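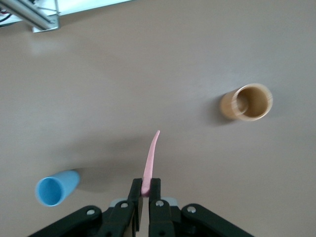 Two cups on the table, December.

Finished the second Sidusholm book this morning, a little after six. It took me most of the month, and the last 80 pages went faster than the 400 before them. I had been told the siege at Grekevstead would be the big set piece. It is short, and most of it happens offstage while two pilots argue about fuel.

The new season of the show was announced last night too. The trailer runs 2 minutes and gives away very little. There is one shot of the Fletach, the old freighter from the first book, with the landing lights on and the ramp down. The hull is gray. In the book it is green, and that gets mentioned often enough that I noticed. People on the forum had already posted 896 replies by the time I logged in, and I read maybe the first page.

Orlandini is putting out a boxed set of the soundtracks in the spring. I have the first one on CD already and the second on a download that no longer opens on my laptop, so I will probably buy the box. The cover art was on their page for a while and then it was gone again. It had the harbor at night on it.

Rewatched episode four after dinner. The sound is still too low in the council room, and I had the subtitles on for that part – same as last time. I had forgotten that the map is on the wall behind the door. It shows the northern route, the one they only take in book two.

Started book three before bed. Got as far as the list of ships.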